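Washing up in small shared kitchens — project report

Ngân Machs group, submitted March (second version, the first had the wrong tables in)

Background

Started from a complaint. Shared kitchen on our corridor, one sink, one rack, plates always piled on the side. We wanted to know where the time goes when people wash up and whether the rack makes any difference. Supervisor said keep it narrow so we kept it to plates. No pans, no cutlery, glasses dropped after the pilot.

Questions were 2:
Does the position of the rack change how long a plate takes to put away?
Do plates with a wide rim go in more easily than bowls-ish ones with hardly any rim?

What we used

Dish rack tray, dark plastic, the sort that sits flat on the worktop with no legs. Brand on the box was Minutel, box since recycled. Second rack was a Mondedetti, wire, borrowed, went back after the pilot as the feet scratched.
Plates: a mixed lot from the Võ shop near the station plus what was in the cupboard. Some patterned, some plain. The patterned ones are the nicer ones and everybody picked them up first, which we should of controlled for and didn't.
Worktop cover: pastel mat with roses on. Wipes clean, mostly.
Washing up liquid, the Vukix lemon one, same bottle all through.

Method

Rack at the back, middle. Then rack moved to the side for the second block. Timer started when the plate left the worktop and stopped when the hand let go of it in the rack. One plate at a time. Crumbs put on beforehand (toast, cream cracker) so that there was something to wash off.

143 placements written down altogether. 63 of those with the rack at the back, the rest at the side. Uneven because we ran out of afternoon — someone needed the kitchen at six.

Also noted for each one: which bit of the plate was held, whether it knocked another plate, whether it had to be taken out and put in again.

Results

Rack at the back was slower. Not by loads. The reach is longer and you have to tilt the plate before you get there, otherwise the far edge catches. At the side people tilted late and it didnt matter.

Rim: wide rim easier, clearly. There is something to hold that isn't the dirty part. With hardly any rim, hands went underneath and then had to shift again over the rack. Most of the second tries were these.

Knocks happened mainly once the rack was more than half full. Full table is in appendix B, ignore the column headed "lean", we stopped filling it in.

Mess — not one of our questions but it ended up taking a page of the notebook. Crumbs travel. We put them on plates and found them on the mat, along the front, in the rack tray. Wiping between blocks would have been sensible. The mat gets smeary and then crumbs stick to the smears, so it looks worse than it is. A plain mat would have shown it up quicker than the roses did.

Problems

Only one kitchen. Plates not matched for weight, we have no scales that go high enough. Timings by hand so the short ones are probably out. Rack at the side was always second, so people had practised by then, this is the big one and we'd swap the order round if doing it again.

Further work: bowls, a fuller rack from the start, and somebody left handed.

Plate with the calligraphy rim first, then the worktop with the rack towards the back.

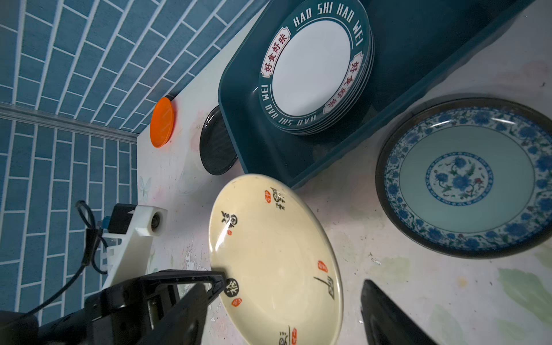
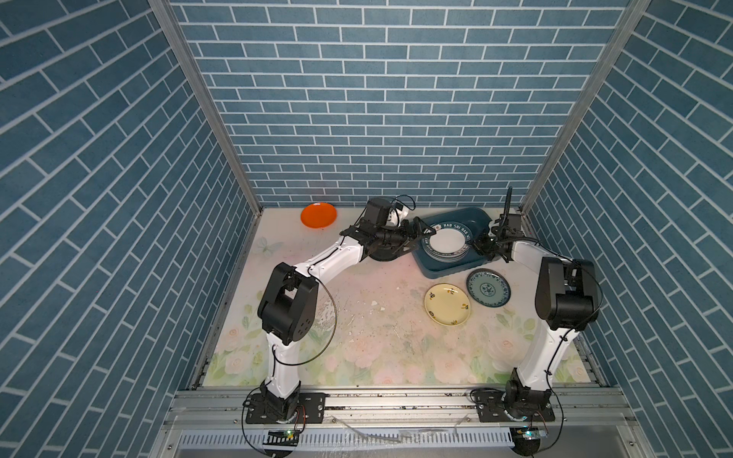
Comments on the report page

Ngân Mạch: Read the whole thing, good, but your order problem is bigger than you make it. If side was always second you can't really say the back is slower, only that the first block was. Could you split the second block in half and see if people were still getting quicker? If they'd levelled off by then I would believe it more. Also the spelling of my name at the top wants fixing, and appendix B is missing from the version I've got.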